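Unit 9 handout: House rules for the gripper bench

Kirsten Ragnarsson taught this unit before me and left a folder of notes that I've been borrowing from (and arguing with) ever since. If something below sounds sensible, it's probably hers. The grumpy parts are mine.

We spent the first half of class on the difference between a standard and a house rule, so let me put that on paper before you forget it. A standard is written by people who have never seen your bench. It has to cover a welding cell, a bakery line and a student lab all at once, so it talks about hazards and risk and leaves the details to you. A house rule is what you write once you've read the standard and looked at your own table. It can be short and fussy, and it should be checkable by somebody who walked in five minutes ago.

I asked you all to bring in a rule sheet from somewhere. Behrouz Bakhtiari brought the one from his summer placement at Feveo, and it ran to 69 rules! I like long documents more than most people do, and I still gave up somewhere in the section on footwear. Try to remember 69 things while an arm is moving toward your coffee.

So we cut. The short list for our bench, as it stood when the bell went:

Clear the table before the arm is enabled. Clear means the work object and whatever the task sheet lists, and nothing you were planning to move later.

Deal with cables first. A loose loop on a tabletop is easy to stop seeing after ten minutes. Either route it off the working area or mark a keep-out zone in the program that covers the whole loop, with room to spare.

Start with the fingers open, and start away from the object. I want to see a gap you'd be comfortable with before you send the first approach move.

Check both fingers, one at a time. People look at the one closest to the object and forget the other has to go somewhere too.

Look at the object from the gripper's side. Is it square to the fingers, or turned a few degrees? Does it have a handle, and which way does the handle run?

Hands out before anyone says "go." The person holding the stop button is the one who says it.
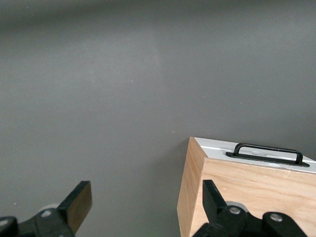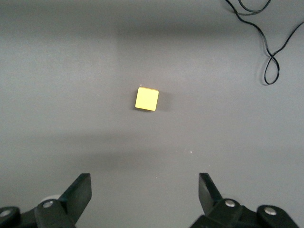 Fig. 1 and 2. Box with a handle, then the yellow cube. Fingers open in both.

Take the cube first, because it's the easier conversation. It's turned slightly, and the fingers are well short of it, so you have time to fix your angle. Now find the cable over on the right. Would your rule have caught it? Half the class said it was far enough away to ignore. Maybe, for one straight move up to the cube. But a rule that depends on which move you happen to be making is a hard rule to check, and I'd rather you wrote one that works for the clumsy move as well – you will make the clumsy move.

The box gave us a better argument. The right finger is already alongside it while the left one is over open table. Worside's sample procedure (it's in your packet) only says "confirm clearance," and I think that's too vague to be any use. Clearance from what? Measured on which finger? Write it so that two people doing the check would come back with the same answer. And if your task is to pick up by the handle, say so, and say what the operator does when the handle isn't lined up with the grip. "Use judgment" doesn't count, sorry.

A few of you asked about logging. Yes, please. The Kikuchi log sheet is fine, the Dornero one is prettier, and I don't mind which you use as long as every stop gets a line, including the ones you're embarrassed about. Last year's group filled in 468 lines over the term, and the boring entries were the ones I went back to most. Write down what you saw and leave the blame out of it.

For next time: rewrite any two of the rules above so they could be checked by a stranger. Keep each one to a couple of sentences. Then swap with a partner and try to break theirs. I'll be in room 715 before class if you want to argue about the cable.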